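Long post on a fault we chased this month. Numbering these so people can follow along.

1/ We run a robot arm over a toy kitchen table. Plates, cups, plastic-looking food, a toaster oven. The arm picks things up and puts them where they're told to go. On 2022-03-13 it started ignoring its own speed limit.

2/ Fahad Shaikh saw it first. The arm was set to creep for a new task. It made one slow move, then swung back to the start pose at full speed with the grip closed. He hit the stop.

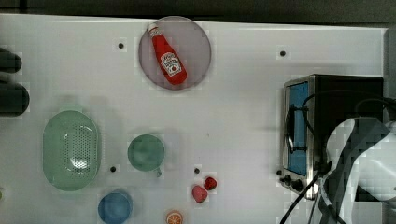 Table from overhead, arm at lower right by the toaster oven.

3/ No one was hurt. The safety log showed the stop arriving as it should. It showed nothing at all about the speed change, and that bothered me more than the swing did.

4/ First guess was cabling. Štefánia Ševčík reseated every connector on the arm side and ran the same task 100 times. Clean. Then it did it again on run 117, so the cables were off the list.

5/ Second guess was the gripper. A closed grip reports its load to the controller, and Verent, the software we use for motion, picks a speed table from that load. We tried light, odd-shaped objects, the kind where the load reading wanders.
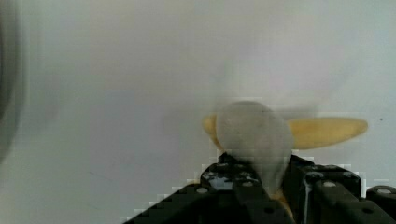
6/ That got us somewhere. With a light object the reading would drop to zero for a moment. Verent took zero to mean "nothing held" and loaded the default table. The default table has no creep limit in it.

7/ So the limit was a property of the task only while the arm thought it was holding something. I had read that page of the manual — twice — and missed it.

8/ Čestmír Hrubý wrote the fix. The limit now sits in the controller and Verent can only go below it. The log also records every table change, with the load reading next to it.
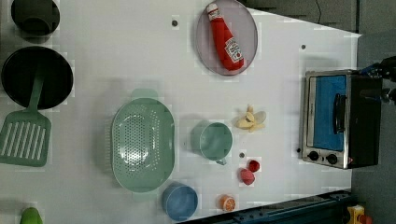 Gudesine Lab Notes, No. 78

9/ We went back to the full table after that. Same task, same creep setting. Load still drops out now and then, the log shows it, and the arm stays slow.

10/ Still open: why the reading drops. Oľga Murín thinks it's the filter on the sensor. I think it's the sensor. We have 2 spares and will swap one in next.

11/ If you run Verent with a load-based speed table, open the default one and check what limit it has. Ours was blank.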